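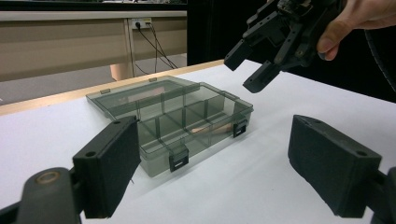

Open day at the Erdale workshop: your questions

I'm Serpil Yurt, and I look after visits at Ekano. We open the doors every September and my inbox fills up with the same handful of questions (good ones!), so I've put my answers in one place.

When should I turn up?
Doors open at 9 in the morning. The hand-held gripper demo runs at 2 and again at 3, and the later one is usually the calmer of the two. If you have kids with you who like to get right up to the table, come to that one.

What will I see at the demo?
One of us works at a white table with a pair of hand-held grippers, doing small everyday jobs. A favorite is the clear gray compartment box with the hinged lid and the black latches. It looks like nothing much, I know, but try working a latch with two big blocky fingers and you'll have a lot more respect for your own thumbs. See-through plastic is a pain too, because from some angles you're looking at the box and the table behind it all at once.

Can I try the grippers myself?
Yes, please do! Nermin Uçar runs the hands-on part and she's very patient. You squeeze, the fingers close, and then you spend five minutes chasing a wood-colored bit around a tray. I was terrible at it my first time and I'm only okay now. Long sleeves should be rolled up, and bracelets go in your pocket.

Why do people hold them? I thought this was about robots.
We get this one a lot. When a person does the job with the same kind of fingers a robot would have, we can record how the job goes and use that to teach the robot later. There's a short talk on it after the first demo, with plenty of time for questions.

Is there a big robot arm as well?
There is, in the next room, and it's called Kneath. You watch that one from behind the line. It's slower than most visitors expect, so give it a minute or two.

Do I need to book?
Just for the hands-on part. Walk-ins are fine for everything else. Last year we had 506 visitors and the line for the grippers went out the door, so put your name down early if you've got your heart set on it.

Is there anything to eat?
Coffee and buns in the front hall, paid for by our friends at Novitix. Please finish them before you come in, as sticky fingers and clear plastic don't mix.

Can I take pictures?
Sure, go ahead, but leave the flash off near the demo table. If you get a nice one, send it to me and I'll pin it up by the coffee.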